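3.2 Gathering the examples

Our first plan was to have people drive the robot itself. We gave this up in August, after a slow month in which the robot learned a little and its drivers learned to dread it. A good driver could finish 18 examples before lunch, and good drivers were scarce. The Jollix set was therefore gathered without the robot: a person holds a gripper in each hand, does the job at a table, and the positions of both grippers are logged alongside the view from the head.

The set holds 2,000 examples. Of these, 900 involve a shelf of some kind, a share we did not plan and would not defend. Shelves crept in when we noticed that policies trained on flat tables treated anything higher up as a rumour. We kept adding shelf work until the failures became more varied, which in this field counts as progress.

Each example begins with both grippers at rest and a spoken instruction, always short ("put the sand jar on the table"). The wearer then does it at whatever pace feels natural. Early on we asked people to move smoothly. They responded by moving like butlers, and the policy picked up the manner perfectly while dropping most of the crockery. The word "smoothly" has been struck from the instruction sheet.

Jars deserve a remark of their own. Clear glass is hard on depth estimates, and a screw lid offers an inviting place to grab that is nearly always the wrong one. We ask for a grip on the body of the jar, near the middle, and let the wearer choose the side (Figure 4). What the jar holds matters too. Fine powder and coarser grains look quite different through the glass, and we wanted the policy to choose by contents when the lids are of no help. Labels would have made this easier, so there are none in the instructions.

Both hands are logged even when one has nothing to do. An idle hand is seldom still, and our first models copied its fidgeting with great care. We now mark each stretch of an example in which a hand plays no part, and the training loss for that hand is turned down accordingly. Notburga Kuster did the marking for the whole set and has asked that the method be automated before the next one.

An example is thrown out if the tracking of either gripper drops for longer than 2 seconds, or if the wearer stops to talk to someone. A fumbled grasp is kept, provided the wearer puts it right without help. Readers who know the Ornby set will recall that its fumbles were cut, leaving a policy that had never seen a mistake and met its own with complete surprise.

Figure 4. A right-hand gripper approaching the jar of tan grains, upper shelf, with the left gripper low over the tabletop. 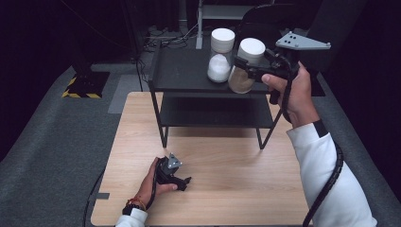

3.3 Splitting the set

Wearers are kept apart between training and test, so that no one's habits appear in both. The tables are shared. Kälin and Tellard, our two test layouts, use the same jars in places the training examples never put them.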